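Home Explore Notifications Messages Bookmarks Profile

Gheorghița Dumitrescu

1/ Ate at Podberg on Thursday after everyone I know told me to. I have doubts. Thread.

2/ The menu is called a "sharing journey." It's small plates. You order more of them than you wanted because the server keeps telling you they're small. They are small.

3/ Smoked bean dip: good. Very good, even. Then you ask for more bread and the bread costs extra. The dip is mostly left sitting there looking at you while you think about it.

18 replies 41 reposts 206 likes

4/ Cabbage rolls, 3 to a plate, for a table of 2. Somebody in that kitchen enjoys watching couples argue. The filling was fine. My aunt's is better and she uses packet stock. 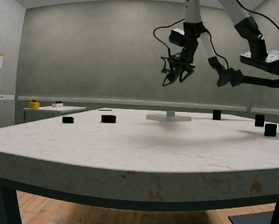 White marble, orange-brown floor.

5/ The menu says the recipes come from a village inn called Tudose. I asked which village. The server went to find out and came back with the wine list.

6/ The wine was the house white, Clenent. Tastes like a green apple that's been in a coat pocket. I had a second glass, so make of that what you will.

7/ Grilled trout: no complaints. Crisp skin, lemon, boiled potatoes with dill. Why isn't the whole place this? Who decided the trout needed a "journey"?

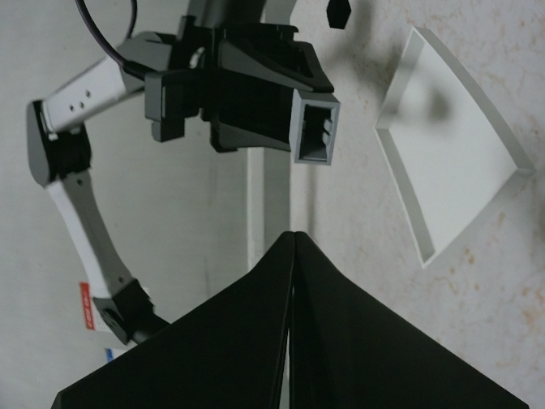 8/ DESSERT, OR WHAT THEY CALL DESSERT

Papanași, supposedly. One doughnut, cut in half, with sour cream in dots. Dots! It wants a big messy spoonful and too much jam. I don't trust a cook who's careful with sour cream.

9/ People keep comparing it to Banard, across the river. I've been to Banard 3 times and never left hungry. The chairs are terrible and the soup comes in a bowl you could wash a cat in.

10/ Would I go back to Podberg? For the trout, at lunch, if someone else picks up the check. They say there's a new menu in September. I'll believe it when I see the price of the bread.

7 replies 12 reposts 94 likes

Show more replies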